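The planner rejected the trajectory at 78 percent, and Despina Dinu read the log again. Vedham reported a collision between the wrist and an object it had labeled unknown_2. No such object had been registered.

She replayed the segment with the depth filter off. The phantom stayed where it was, hovering over the toaster, where the chrome returned bad depth. She raised the confidence threshold and queued 50 plans.

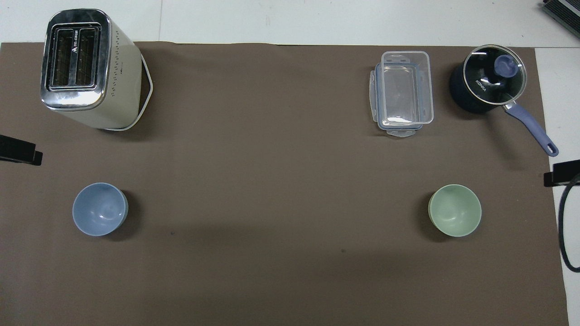

Forty-nine passed. The last one failed on unknown_2 again, now a few centimeters closer to the saucepan.

"Sensor noise," Sorin Ghiță wrote from upstairs.

Despina opened the raw cloud. Noise did not keep a constant volume. She saved the file, gave the object a proper name, and told the planner to go around it.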